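I read another robotaxi announcement over lunch, this one from a company called Rurnum, and I've been grumpy since. They say 2,238 driverless trips. They say it twice, in bold, and then there's a chart.

My first question with any number like this is how many of those trips had a person sitting in the driver's seat with their hands near the wheel. The answer is in a footnote: 1,273. So more than half. 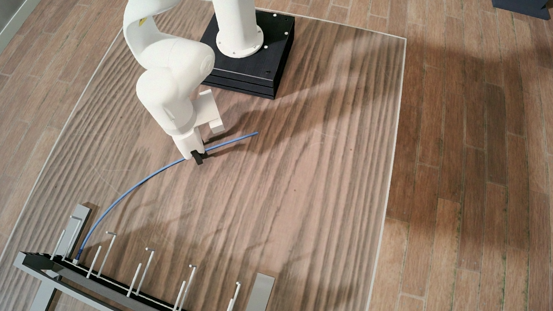
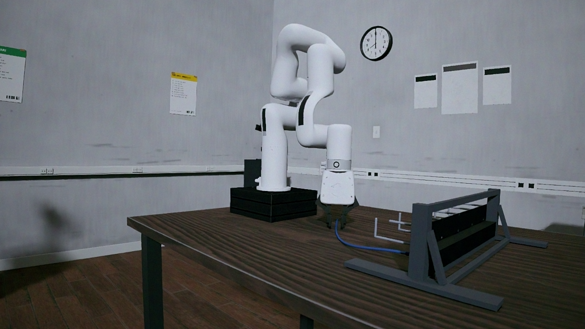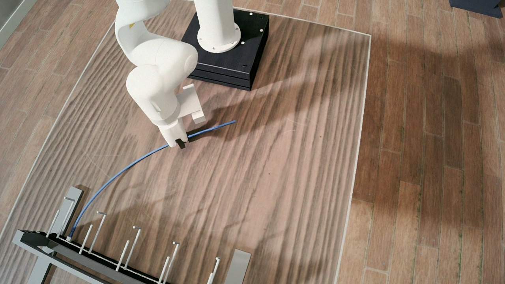

And what is a "trip"? The press kit doesn't say. If a car goes from one end of an office park to the other and back, is that one or 2? I wrote to their press address in November to ask about the pilot program and got a brochure.

The car itself is called the Panda. It's round and friendly looking and the doors slide, and I'm sure it's pleasant to sit in. The app will cost $199 for a season pass, which gets you rides inside the service area, which gets you the grocery store if you live near the grocery store. I don't. The map stops four blocks short of my street, right where the hill starts and the lane markings give out. I have a feeling those two facts know each other.

What bothers me more is the battery claim. The cells come from Lilon, and the release says the pack will "outlast the vehicle." How would they know? The oldest Panda on the road is less than two years old. Lilon made the same kind of promise for its delivery vans, and the one that used to come to our building spent a lot of that winter on a flatbed.

I'm not against any of this. I hate driving, my eyes are getting worse, and I'd give up my car tomorrow for something that came when I called it and went where I asked. But I've been hearing "next year" for a long time now. I'd like to see a month of rides in the rain with the front seat empty, and the list of every time a remote operator had to step in. Put that in bold.

Until then I'm keeping the Corolla. It needs a muffler.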